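Writing the rules down for the teardown cell

February 21, 2019

I spent most of this month writing rules, and very little of it programming. We have a robot arm at Plesent that takes parts out of old office desktops and puts parts back in, and until January the only instructions for working with it were in my head and in a text file called notes_new2. Then Bognár asked for a copy of our procedure before they would send us their next batch of towers. There was no procedure to copy.

I started with the standards, as you would expect. ISO 10218 covers industrial robots and their integration, and ISO/TS 15066 covers the case where people share the space with the arm. Both are worth reading, but neither one will tell you how to hold a memory module. For that we had to write our own, and the static control standards only got us part of the way.

The document is now 15 pages with 40 numbered rules. I won't paste all of it, but these are the ones people argued about.

Rule 4. The tower is unplugged and the power button is held down before it goes on the table. Putting it on the table first and unplugging it there is a violation, even if the result is the same. The cable can catch on the rails.

Rule 9. No hands inside the case while the arm is enabled. This applies at reduced speed too. We had a long talk about this one, as pushing a cable out of the way takes a second and stopping the arm properly takes a lot more. The rule stayed as written.

Rule 12. Cables are moved out of the path before the cycle starts. If a cable can't be moved far enough, the unit goes to the manual bench.

Rule 17. Memory is gripped by the short ends or by the faces where there are no chips, and never by the contacts. Grip force is set for each type of module and saved with the program. Do not borrow the value from another part.

Rule 18. Both latches are checked open before the module goes down. The arm stops above the slot, and the operator confirms before it continues. 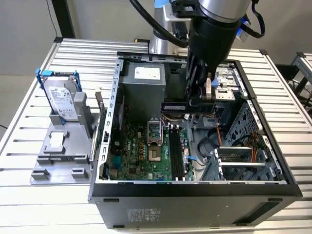 Benedek Pap

Rule 18 is the one that costs us the most time, and I still think it should be there. A module that goes down on a closed latch may look fine from above. The force limit should catch it, but the force limit is there for when something else has been missed, and I don't want it used as the normal check.

Rule 23. If the processor is out, the socket gets its own line on the job sheet. Nothing is carried over an open socket if there is another way around. Where there is no other way, the part travels at full height and comes down only over its own slot. Bent pins mean a dead board, and a dropped screw is enough to do it.

Rule 26. Drives are parked in the fixture with their labels readable. The serial number is written down before the drive leaves the cell. This came from Bognár and not from us, but I would have added it anyway. Data handling is a separate document which I am not writing.

Rule 31. After any collision, however light, the arm goes back to the reference position and the gripper is checked against the gauge. You don't get to decide that it was too light to matter. Write it down.

I tried the draft on 117 towers from the Cluloneo lot. 81 went through with no stop at all. The rest stopped at least once, mostly under rule 12, and mostly on the same model with a short drive cable. So now there is a list of models at the back of the document - it will need updating every time a new lot comes in.

Things still open: Grosine wants the rules grouped by operator task, and I have them grouped by part. Their way is probably better for training new people. I also have nothing useful yet on how often to change the finger pads. At the moment we change them when they look worn, and that is not a rule.

The next revision is due in April. If you run a similar cell and have a written limit for pad wear, please send it to me or leave it in the comments.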